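Boxed pudding mix - does the date on the back mean anything?

hchambi
Posted February 11, 2022
Cleaning out my mother-in-law's pantry and there is a whole shelf of boxed mixes. Pudding, gelatin, cornbread. Most are past the date. My wife says toss all of it, her mother says it's powder and powder doesn't go bad. Who's right?

Hortensia M
Her mother. Best-by is the maker's guess at peak flavor. Apart from baby formula it has very little to do with safety.

evia_pantry
I've heard that one for years and I only half buy it. Sugar and starch, sure. Cornbread mix has fat in it and fat goes rancid. I opened a box of Mosidell cornbread two years past its date and it smelled like old crayons. Didn't kill anyone, but dinner was toast and canned soup.

eusebio.a
One bad box isn't evidence. How hot is your kitchen?

evia_pantry
Warm enough in June that I moved the flour to the basement. Fair point, I guess. I'd still smell it first.

hchambi
Half my problem is finding the date at all. The print on the back of these things is tiny and it's all columns of text.
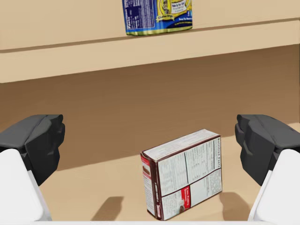

Back panel of a small food box, lots of fine print

Hortensia M
Try the top flap or the end panel. On a lot of boxes the date is stamped separately from the printed text, sometimes so faintly you have to tilt it under a lamp.

Milagros Z
And if all you find is a string of numbers, don't assume it's a date. I had a Nolte gelatin box that said 1,729 on the flap and my brother swore it was some kind of day code. Based on what? He couldn't say.

eusebio.a
Could be a lot number. Could be anything. Write to the company.

Milagros Z
I did. Got a coupon and no answer.

fpuma
Going against the crowd here - toss it. It's a couple of dollars a box. I don't see the point of being brave over pudding.

Hortensia M
It's a whole shelf, Fredy. That adds up, and it's good food in the trash.

fpuma
Is it good food though? Old instant pudding never sets right for me.

evia_pantry
That might be the milk. Instant doesn't set with most plant milks no matter how fresh the box is.

fpuma
I use regular milk.

hchambi
OK, plan for now: keep the gelatin and pudding if the inner bag is sealed, smell the cornbread, toss anything with bugs or a torn bag. My wife is not convinced and I'm not sure I am either. Will make a Pistberg vanilla tonight and see if it sets.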